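Game Design 203 – Session 4 notes
Instructor: Ans Leemans
Last revised 09/12/2019

## Loops, sinks and the first hour

Last session covered genre labels and why store pages stack so many of them. Today is about what a free online game asks the player to do, minute by minute, and where the money comes in. Read the Varnon chapter before lab if you haven't yet.

### 1. The core loop

A core loop is the shortest set of actions a player repeats. In a dungeon game it is usually: enter a room, fight, pick up loot, change gear, enter the next room. In a farming game it is plant, wait, harvest, sell. Write the loop as verbs only. If you need nouns to explain it, the loop is probably two loops.

Our main case this term is *Vetus*, a browser RPG with turn-based combat. One pass through its loop takes roughly 16 minutes for a new player. Most of that is travel on the map. The fights are short.

*Blackburn* is the comparison case. It is a side-scrolling brawler with the same kind of gear system, but you never leave the fight to manage your bag. Gear changes happen between stages.

Questions to keep in mind while you play both:

- When does the player make a choice that matters later?
- What is the first thing the player can't afford?
- How long until the game mentions real money?

### 2. Sources and sinks

A source puts currency into the game. A sink takes it out. Quest rewards and monster drops are sources. Repair costs, travel fees and crafting fees are sinks. Trading between players is neither, unless the game takes a cut.

When sources outrun sinks, prices in the player market climb and new players can't buy anything. *Vetus* had this problem in its first year. The developer, Codik, added a repair fee and raised the cost of fast travel. Prices settled, but forum posts from that period show that low-level players felt the fee far more than high-level players did. A flat fee is a weak sink at the top and a harsh one at the bottom.

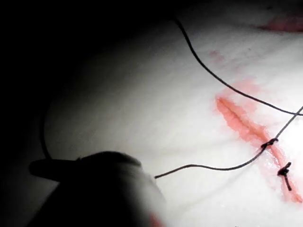
A percentage fee works better on the market. It grows with the price of the item, so rich players pay most of it. The drawback is that players move their trades into private chat to avoid it, and then scams go up.

### 3. Energy systems

Energy limits how many times the loop can run in a day. *Vetus* uses it for dungeons only. *Blackburn* uses it for everything except practice mode.

Two effects to note:

1. Players log in more often, for shorter visits.
2. Losing a fight costs more, so players pick safer fights.

The second effect is easy to miss on paper. Watch for it in your play logs – a player with one entry left will nearly always repeat a stage they have already cleared.

### 4. For lab

Play the first hour of either game with a fresh account. Keep a log with the time, the action, and any currency gained or spent. Screenshots are optional. Don't spend real money.

Bring the log as a spreadsheet. We will chart sources against sinks in class and compare the two games. Anyone who missed the account setup in September should email me before lab.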